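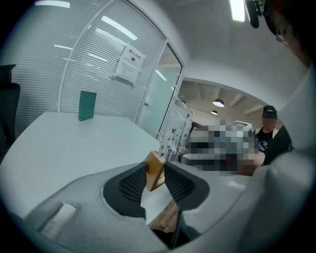 My downstairs neighbor has been learning the accordion since October. I bring this up because it is the reason I started walking in the evenings, and the walking is the reason I now know more than I ever wanted to about the secondhand furniture trade in Grelarside.

There's a shop on the corner past the laundromat called Trollard. It has no sign that I could find for the first month. It has a window full of chairs, stacked in a way that makes you want to step back from the glass, and a piece of cardboard that says OPEN in marker. The cardboard says OPEN when the shop is closed too. You learn to try the door.

I went in for a bookshelf. I came out with a writing desk. I don't write at a desk. I write on the couch with my feet on a box of things I haven't unpacked since the last apartment, and I've written everything on this blog that way, which may explain a few things. But the desk was 40 dollars and it had a little row of pigeonholes along the back, and I have never in my life been able to walk away from a pigeonhole.

The woman who runs the place is Geum-ok Shin. She doesn't sell you things so much as put up with your wanting them. I asked if the desk was old. She said everything was old. I asked if it was good. She looked at it for a while and said it had been worse.

Getting it home is a story I'll keep short, as two people who helped me are still not speaking to me. The stairs in my building turn twice. The desk does not turn at all. At one point it was resting on the banister with one leg out the landing window, and the accordion player opened his door, looked at the three of us, and closed it again. He then played something slow. I thought that was in poor taste.

Now, the desk. It had a drawer that wouldn't open and a leg that was a bit shorter than the rest. I had plans for both. I own a book on furniture repair, bought during an earlier fit of optimism, and it says that a stuck drawer is nearly always a matter of patience. I gave it an evening of patience and then I gave it a butter knife. The knife is still the shape it was when I finished. The drawer opened in the end when I leaned on the other side of the desk to reach my coffee.

Inside were nine pencils, all sharpened down to stubs, and a receipt from a company called Skarnero for what I think was shelf paper. The total is in pencil too. I like to imagine somebody who used every pencil to the last inch and then couldn't bring themselves to throw the ends out. I have put them back. They were there first.

The leg was a bigger job. The book wants you to take a short leg off, add a piece to it, glue it, clamp it, wait a day, sand it, stain it to match, and put it back on. My father would have done all of it, in order, with the radio on. I folded up a takeout menu from Won and slid it under. This held for a week, and during that week the desk leaned very slightly toward the door, as if it had heard something in the hall. Then I got another menu. I eat there enough that supply isn't a problem.

I told Geum-ok Shin about the menus on my next visit, thinking she might laugh. She asked which leg. I said back left. She nodded and said the floor was probably crooked. I went home and moved the desk to the other wall, without the menus, and it stood perfectly level. I had been within an hour of taking a saw to it.

So the desk is fine. The apartment is crooked. I've lived here for years without noticing, and now I notice it all the time. A pen set down in the kitchen goes to the refrigerator. A grape went there too, and hasn't been seen since. I've started to wonder how much of my bad posture is the building's fault and whether I can bring it up with the landlord.

What I hadn't planned on was the sitting. I assumed I would use the desk the way I use most things I buy, which is to put mail on it. And there is mail on it. But I've also been sitting there in the mornings before work, with the pigeonholes in front of me, feeling like a clerk in a small shipping office. I pay bills the day they come. I wrote a letter to my aunt, by hand, and she called me up to ask if I was sick.

I have sorted the pigeonholes, too. One is stamps. One is keys I can't identify and am afraid to throw away. One is for letters to be answered, and it's the only one that never gets any emptier. There's one at the far end that is too narrow for an envelope and too deep for my fingers, and I have already lost a library card in it. I can see the edge of the card. I've tried tape on a ruler. I've tried the butter knife, which has suffered enough.

A friend with real antiques in her house came over and said that with some work the desk might fetch 200 dollars. She said it kindly. She then said that the work would cost more than that. I made her a cup of tea and gave her the bad chair.

I went by Trollard last night, only to look. There's a filing cabinet near the back, green, four drawers, and one of them doesn't open. I asked Geum-ok Shin what was in it. She said she had no idea, and that it would be extra.

I'm measuring the stairs this weekend. If anybody knows how to get a library card out of a very thin hole, my address is at the bottom of the page. The accordion player has moved on to polkas.

Contact | © All posts and opinions mine | Back to top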